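The Bus to Prondley

The last bus to Prondley left at eight, and she was the only passenger. The driver did not ask for her ticket. He had the heater on his feet and the radio very low, and he nodded at her as if they had already spoken in the morning.

She carried the clock on her knees, wrapped in a bath towel. It was a Clestetti, with a walnut case and a cracked glass, and her aunt had wound it every evening for most of her life. Now the aunt was in the hospital at Huderis and had asked for only one thing - that the clock should not be allowed to stop.

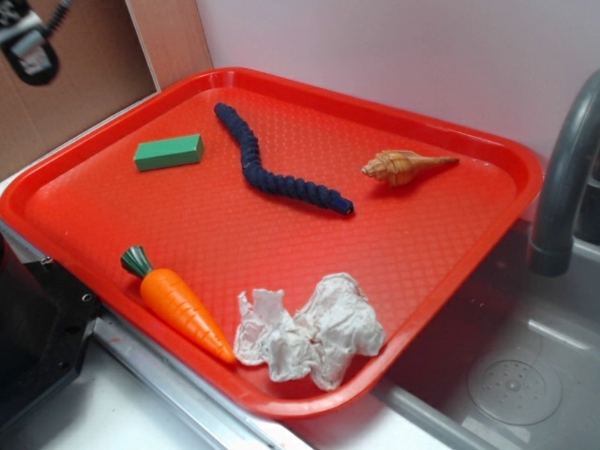
It was a simple promise to make beside a bed. On the bus it was more difficult. The road out of Huderis was all gravel and holes, and with each hole she put her ear to the towel and waited. The tick was there, a little offended, but there.

"Is it a baby?" the driver asked at the second bridge.

"A clock."

He thought about this for a long time. It was January, and the paddocks on both sides had gone the colour of old rope.

"My father sold one of those," he said. "Nine - no, eight hundred dollars he wanted. The man from Macaraeg gave him 900, because he liked my mother's scones. We missed it afterwards. You would not believe how loud a kitchen is without a clock."

She did not understand how this could be, but she said that she believed it.
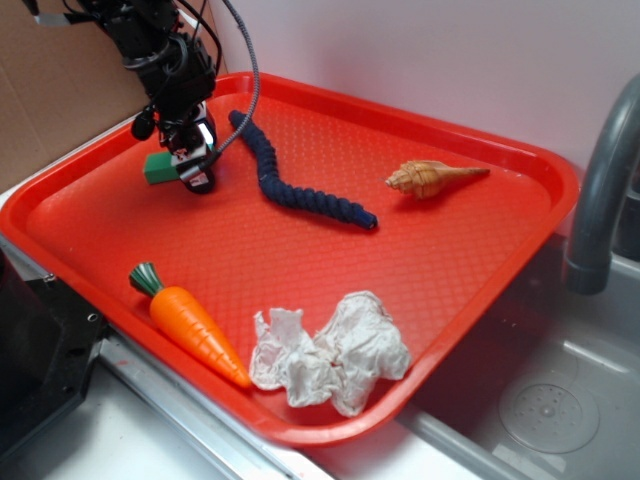 At the Prondley turn-off he stopped the engine, although there was no need, and let the bus roll down the hill in neutral. The wind went quiet in the windows. For the first time since Huderis she could hear the clock without bending her head.

The driver heard it also. He turned off the radio.

They rolled past the silo and the closed servo and the two letterboxes, and neither of them said a word until the bus had stopped completely by itself, a little short of her gate.

"Tomorrow I come by at four," he said. "If you want to take it to visit her."

She held the towel tighter and went down the steps, one foot and then the other.

More short fiction
The Neighbour's Ladder
Salt for the Horses
A Colour Between Seasons
What the Ferry Brought

We use cookies to remember your reading preferences. By continuing to use this site you agree to our cookie policy. Accept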